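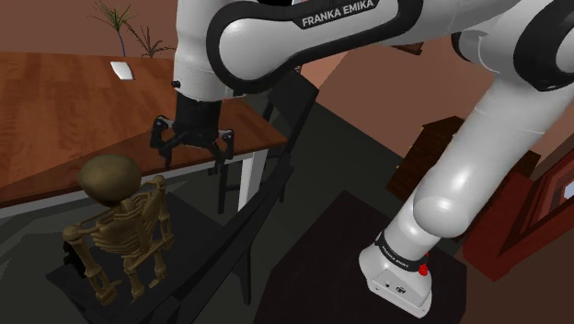
Teaching a robot by remote control begins, at the Dodcombe lab, with a person who has never touched a robot. The group, which works under the project name Fekden, asks such beginners to guide an arm through one simple task, 40 times each. "We want the clumsy attempts also," says the engineer who leads the work. The practice is done first in simulation, in a rendered room with a wooden table, two potted plants and a skeleton sitting on a black chair. The open gripper is placed over the corner of the table, close to the skull, and from this position the operator must bring it to the white card near the back.

I asked her what people find difficult. "The wrist," she said. "They move their own hand and expect the arm to follow in the same way. But the arm has its own opinion about the elbow." Until May the operators used the Renaud controller, a kind of joystick with 2 handles. Now they hold the real arm and push it – she calls this "walking the dog" – and the simulated one copies.

So far the team kept 147 demonstrations. Four were removed, all from the same Thursday, when the connection to the partner company Sastska was too slow. "With a delay, people start to wait for the robot," she said, "and then the robot learns waiting."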